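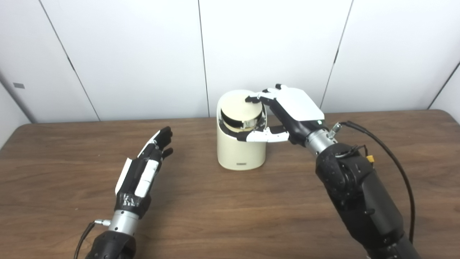

Cream-colored container with round lid, on a brown wooden table.

Winden Apple Brandy, 2782

Winden is a small apple brandy from the village of Gellmont. The number 2782 on the label is the number of the cask in which we found the taste we wanted, and we kept it as the name. The brandy is made by Detlef Ostermann and Elsa Eskola in the old press house by the river Harb.

The apples come from farms near the village and are picked late, when they are very sweet. We distill the juice two times in a copper still. After this the brandy rests in oak for 2 years. We add no sugar and no color, so one bottling can be a little darker than the other. Please do not worry about this.

In the glass you will find baked apple first, then some pepper and a bit of honey. Many of our customers drink it after dinner at room temperature. Naveen Pandey, who runs the bar at the Wandis, mixes it with ginger ale and a slice of lemon, and it is the drink he sells most on a Saturday.

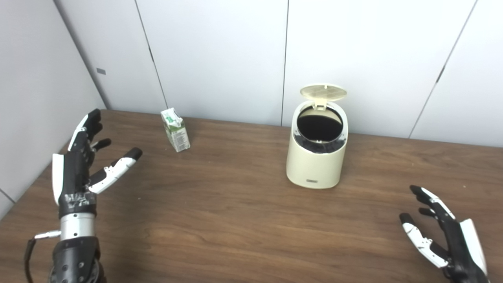 The present bottling gave 1470 bottles and almost 296 are still in our store. The next one will be ready in May. Every bottle is closed with natural cork and should be kept standing, away from the sun. After opening, it stays good for many months.

Bars and restaurants can order by the case. For prices and delivery please write to Letay Berhe in our sales office. Private customers can buy single bottles at the press house or through our dealers.

We sell only to adults of legal drinking age. Please have your identity card with you when you collect the order.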